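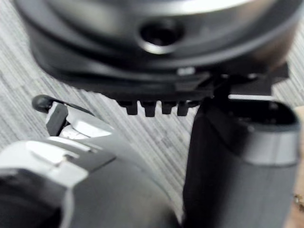 Round dark housing, with the row of four black teeth below.

Print this page | E-mail this page

Skovudton Apple Names
README and data card, last updated June 25, 2023

What you get

A table of apple names as they were written on orchard labels, nursery lists, crate stencils and jam jar lids in the Skovudton valley. It holds 200 names, and for each one we give every spelling we could find, where it turned up, and the variety we think it belongs to. If you have ever stood under a tree with three neighbors calling it three different things, you will feel right at home here!

We started with one shoebox of nursery receipts and thought it would fill an afternoon. Then the jar lids came in (so many jar lids), and after that the planting notebooks from the old Barreto orchard, which have the most wonderful handwriting and almost no punctuation. The Barreto notebooks alone gave us 50 names that were in no printed list we had seen.

Files

apples.csv — one row per name
spellings.csv — one row per spelling, linked to apples.csv by name_id
sources.csv — the notebooks, lists and lids, with a short note on condition
notes.txt — longer remarks that would not fit in a cell, and well worth a read

All files are plain text in UTF-8 with commas between the fields. Open them in any spreadsheet. Watch out for the name_id column, as some programs will helpfully strip the leading zeros and then nothing links up anymore.

Columns in apples.csv

name_id — four digits, kept as text
main_name — the spelling used most often in our sources
variety_guess — our best match, or blank
season — early, middle, late or keeper, as the source has it
use — eating, cooking, cider, drying, or "pigs" (yes, that is a real entry, and it comes up more than once)
sure — high, medium or low

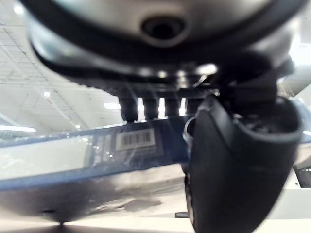 Silver body with its black band and four ridged teeth.

How the names were matched

Slowly, and with a lot of tea. A name got "high" when two separate sources described the same fruit and at least one of them gave color and season together. "Medium" means the description fits but the source is thin. "Low" means we like the idea and would love for somebody to argue with us about it.

Spelling was left exactly as written. Mimetti, Mimetty, Mimmetti and "the Mimety by the gate" are all in there, and all of them point to the same small, flat, late apple with russet around the stem. The Mimetti is the star of the set with 14 spellings. Drarus comes next with 11, and half of those look like they were written on somebody's knee during a bumpy cart ride.

Please do not tidy the spellings! The odd ones are the best part — if you are studying how a word wanders from one farm to the next, a cleaned-up column is no use to you at all.

Known problems

The east side of the valley is thin. Fewer people there kept lists, and the damp got into several that they did keep.

Pears sneak in. Two of the nursery lists run apples and pears together with no heading between them, so a few rows marked "low" may be pears. If you spot one, please tell us.

"Red" and "Big Red" are kept as separate names. They may be one apple, or they may be every apple.

The season column follows the writer, and a late apple at the top of the hill can be a middle apple down by the river. Don't use it to plan your picking.

Good uses

Local history, spelling studies, school projects, labels for a community orchard, settling a family quarrel. Somebody used an early copy to name all their hens, and we fully approve.

It is not a tool for identifying a tree. For that you want fruit in your hand, and ideally a leaf and a bit of the bark as well.

Changes in this version

Added the jar lids from the chapel sale. Split Drarus from Early Drarus, which had been lumped together by mistake. Fixed the broken links in spellings.csv for names starting with W. The notes on drying apples have been moved to notes.txt, where there is room for the full oven instructions.

Sharing

Copy it, print it, change it, pass it on. A mention of Skovudton Apple Names is appreciated. If you add names from your own valley, send them over — we want to see them!

Contact: Skovudton Apple Names, by mail or through the contact form | © 2023 Skovudton Apple Names | Back to top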